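Lista de verificación anual de cumplimiento, entidad sin ánimo de lucro
Entidad: Asociación Halness
Revisado por: Anjani Sembiring
Segunda lectura: Aliki Vrettos
Fecha de la revisión: 24 de abril de 2019

Marcas usadas: [x] conforme, [ ] pendiente, [~] conforme con observaciones. Los comentarios van debajo de cada punto. Lo que quedó pendiente en la revisión anterior lleva la palabra «arrastre».

## 1. Estatutos y registro

- [x] Los estatutos depositados en el registro coinciden con la copia de la oficina.
- [x] El domicilio social está actualizado.
- [~] La composición de la junta directiva está inscrita.

 Comentario: la renovación se aprobó en la asamblea de febrero y la solicitud de inscripción está presentada, con resguardo. Falta la resolución. Mientras no llegue, los escritos al banco se acompañan de la certificación del acta.

- [ ] La cláusula de disolución nombra una entidad beneficiaria que sigue activa. (Arrastre.)

 Comentario: los estatutos citan a la Fundación Kivier con su denominación antigua. Hay que pedirle un certificado de vigencia y llevar la corrección del nombre a la próxima asamblea. No afecta a la validez de los estatutos, pero en una solicitud de exención nos la van a preguntar.

## 2. Libros y actas

- [x] Libro de actas al día, con hojas numeradas.
- [x] Convocatorias archivadas junto a cada acta.
- [~] Libro de socios.

 Comentario: constan 117 socios. En cinco fichas falta la fecha de alta. Se ha escrito a los interesados. A.V.: si no contestan, tomar la fecha del primer recibo cobrado y anotarlo así en la ficha.

- [x] Relación de bajas del ejercicio, con la causa.
- [ ] Declaraciones de conflicto de interés firmadas por todos los miembros de la junta.

 Comentario: faltan las de los vocales nuevos. El modelo está en la carpeta compartida, subcarpeta «Junta». Vale la firma electrónica.

## 3. Cuentas e impuestos

- [x] Cuentas anuales formuladas dentro de plazo.
- [x] Conciliación bancaria de las dos cuentas.
- [x] Retenciones presentadas e ingresadas.
- [~] Separación entre actividades exentas y no exentas.

 Comentario: la venta de material didáctico se ha contabilizado entera como actividad exenta. La parte facturada a Gridberg no corresponde a los fines estatutarios y debe ir en su propia cuenta. El importe es pequeño. Se corrige con un asiento de reclasificación y una nota en la memoria.

- [ ] Memoria económica firmada. (Arrastre.)

 Comentario: está redactada y solo falta la firma de la secretaria. A.V.: es el segundo año que se queda en este punto. Propongo firmarla el mismo día en que se formulan las cuentas.

## 4. Donativos y subvenciones

- [x] Certificados de donación emitidos con NIF, importe y fecha.
- [x] Registro de donativos en especie.
- [~] Justificación de la ayuda Harahap.

 Comentario: se revisaron 55 facturas. Todas llevan el sello de imputación, pero hay dos con el concepto «varios». La convocatoria exige concepto detallado. Se ha pedido al proveedor factura rectificativa.

- [x] Ningún donativo en efectivo por encima del límite legal.
- [ ] Texto informativo sobre deducciones revisado en la página web.

 Comentario: los porcentajes publicados son los de antes de la última reforma. Retirar el párrafo hasta tener el nuevo; mejor una página sin porcentajes que con los equivocados.

Los documentos de este apartado se guardan en papel y en copia digital. La copia digital se comprobó abriendo un archivo al azar de cada carpeta, y todos se leían bien.
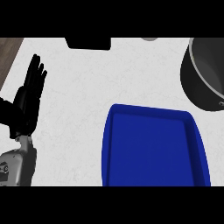 ## 5. Protección de datos

- [x] Registro de actividades de tratamiento actualizado.
- [x] Contrato de encargado con la gestoría.
- [~] Consentimiento para el boletín.

 Comentario: las altas hechas por la web guardan fecha y hora. Las hechas en papel están en un sobre sin ordenar. Ordenarlas por apellido y escanearlas.

- [ ] Permisos de acceso a la carpeta de contabilidad.

 Comentario: dos antiguos vocales conservan el acceso. Retirarlo esta semana y avisarles por correo.

## 6. Seguros y poderes

- [x] Póliza de responsabilidad civil vigente, recibo pagado.
- [x] Cobertura de voluntariado incluida en la póliza.
- [~] Poderes bancarios.

 Comentario: la firma mancomunada funciona. El banco sigue enviando los extractos a nombre del anterior presidente. Reclamado por escrito.

## Plazos para lo pendiente

| Punto | Responsable | Plazo |
|---|---|---|
| Certificado de Kivier | Sembiring | Antes de la asamblea |
| Conflictos de interés | Secretaría | 5 días hábiles |
| Memoria económica | Secretaría | 5 días hábiles |
| Texto de la web | Vrettos | Inmediato |
| Accesos a contabilidad | Sembiring | Esta semana |

Los puntos marcados con [~] se vuelven a mirar cuando llegue la resolución del registro. Copia de esta hoja a la gestoría y al archivo de la junta.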